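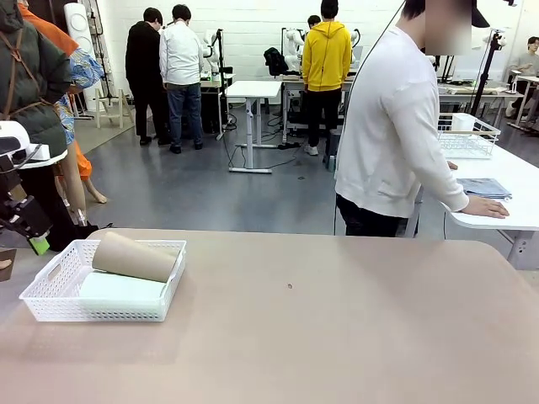 What should be taken out of a basket first when it is brought to the table for sorting?

The rigid items that lie on top should be taken out first, and the cloths beneath them should be lifted out afterward in a single motion, with both hands under the fold.

Chapter 2
Baskets, Cloths, and the Sorting Table

Introduction

Much of the daily work of a household service takes place at a table. Articles arrive from bedrooms, closets, kitchens, and storage rooms, and each must be looked at, named, and sent to the place where it is kept. Chapter 1 dealt with the rooms of a house and the persons responsible for them. The present chapter deals with the table itself, with the open basket in which small articles are carried to it, and with the folded cloth, the article that students will handle more often than any other.

The methods given here are those taught in the first-year course at Hutness. They assume a plain table, a supply of ordinary plastic baskets, and a quantity of household cloths in mixed sizes. No special equipment is called for. Where a school uses wire or woven baskets, the instructor should read the notes on lining in Section 2.3 before the first practical period.

After studying this chapter, the student should be able to prepare a table for sorting, unload a mixed basket without disturbing folded goods, choose a fold that suits the basket in use, and set aside articles whose place is unknown. The student should also be able to explain the terms "floor layer," "top layer," and "holding place," as these are used throughout the rest of the book.

2.1 The Table

A sorting table should have a smooth top with a dull finish. A glossy top reflects the ceiling lights and makes small stains on pale cloth hard to find. Rounded corners are preferred where several people pass on the same side, and they are also kinder to thin fabrics, which catch on a square corner when drawn toward the worker. Color matters less than evenness. A beige or white top shows lint and dust readily, and either is suitable. A strongly patterned top should be covered.

The standard table in this course is 900 millimeters high and 700 millimeters deep. The depth is set by the reach of the arms. A worker standing upright should be able to place a hand flat on the far side of the work without bending at the waist. Shorter and taller students may find the standard height tiring during a long period, and the instructor should provide a low platform or an adjustable desk as needed.

Before any basket is set down, the top is to be wiped with a damp cloth and then with a dry one. Marks that remain after wiping should be touched with a fingertip. A mark that feels level with the surface is usually a stain in the top and will do no harm. A mark that feels raised may be wax, glue, or dried food, and it must be removed before cloth is laid over it. Permanent marks are entered on the table card so that the next class does not spend time on them.

The table is then divided in the mind of the worker into two areas. The basket stands on the side of the weaker hand, close to the edge. The remaining surface is kept clear for work. Students often place the basket in the middle, where it is easiest to see, and then find that they have no room to open a large cloth. The habit should be corrected early.

2.2 The Basket

The open plastic basket with side handles is the common carrier in household service. It is light, it can be washed, and the openings in its rim or walls let air reach the contents. The handles allow it to be carried level, and a basket that is carried level arrives with its contents in the order in which they were packed.

The contents of any basket are described in layers. The floor layer is whatever lies flat on the bottom. The top layer is whatever rests on the floor layer or leans against the wall of the basket. In Figure 2-A, at the head of this chapter, the floor layer is a pale mint-green cloth folded into a rectangle, and the top layer is a single brown cardboard tube lying at a slant. The pairing is a useful one for study. The tube is stiff and the cloth is soft; the tube lies diagonally and the cloth fills most of the basket's floor.

A basket of this kind is unloaded as follows.

Draw the basket toward you until it can be looked into from above.

Take hold of the stiff article near its middle and raise it straight up. Do not slide it along the cloth. A cut cardboard edge can pull a thread.

Lay the stiff article on the clear side of the table, parallel to the far edge, where it is least likely to roll toward the worker.

Slip both hands beneath the folded cloth, palms up, and lift it without opening the fold.

Set the cloth down with its main folded edge facing you. Inspect the upper face, turn the cloth over once, and inspect the other.

Look into the empty basket before moving it away. Buttons, pins, and labels are often left on the bottom.

The same order is followed whether the basket holds two articles or a great many. When several stiff articles lie on top, they are removed beginning with the uppermost, and none is pulled from under another.

2.3 Lining and Loading

Loading follows the reverse order. The largest flat cloth goes in first and should cover as much of the floor as possible. A floor layer that fits well will not shift when the basket is tipped, and it keeps smaller articles from resting against the openings. In a wire basket, a liner of plain cotton is laid down before the floor layer so that the wires do not leave lines in the fabric.

Tubes, boxes, and other empty packing are frequently found among household goods. Such articles may travel in the same basket as cloth when they are clean and dry. A tube should lie along the diagonal if it is too long for the side. It should not be forced, and it should not be stood on end, where it raises the center of the load and is easily knocked over. If the tube is open, the worker looks through it before loading. Small papers and drawings are sometimes stored inside and forgotten.

Wet articles, sharp articles, and articles that shed dust are never loaded with folded cloth. They are carried separately and are treated in Chapter 5.

2.4 Choosing a Fold

The fold is chosen to suit the place where the cloth will rest. A cloth that will be carried in a basket is folded to the shape of the basket floor. A cloth that will remain on a table, waiting for use, may be folded smaller so that it takes up little of the surface. A cloth meant for a shelf is folded to the depth of the shelf, with the folded edge outward.

The rectangle is the basic form. It is made by bringing the short sides together, smoothing from the fold toward the open edge, and repeating until the desired size is reached. Corners are matched before the center is smoothed. If the center is smoothed first, the corners will seldom meet, and the fold must be opened and begun again. Thick cloths should be given fewer folds than thin ones, as each added fold makes the bundle higher and less steady.

In a house visited by the Sasero training program in June, Poppy Lockwood found kitchen cloths folded in five different ways in one drawer. Each fold was neat in itself. The drawer could not be closed. Her report recommended a single rectangle for the whole kitchen, and the household adopted it for the bedrooms as well. Students will be asked to consider her report again in the exercises on shelving.

2.5 Articles Without a Place

Every sorting period yields some articles that cannot be assigned. The cardboard tube is a familiar case. It may be waste, it may be wanted for a rug or a poster, or it may belong to a child's school project. The sorter does not decide. The article is placed in the holding place, a marked shelf or box near the table, with a slip giving the room from which it came.

The holding place is reviewed at the end of each week by the person in charge of the household. Articles that have been reviewed are returned, stored, or discarded that same day. An article may be held over for one further week if its owner is away.

Terms Used in This Chapter

Floor layer: the article or articles lying flat on the bottom of a basket.
Top layer: all articles resting above the floor layer.
Holding place: a marked shelf or box for articles not yet assigned.
Table card: the written record of permanent marks and repairs kept for each sorting table.

The practical work for Sections 2.1 and 2.2 should be completed before Section 2.6, Sorting by Room, is begun. Instructors will find the loading list for the practice baskets, prepared by Jade Sedgwick, in the teacher's edition.

Contact Ponero School Books | Copyright Ponero, all rights reserved | Back to top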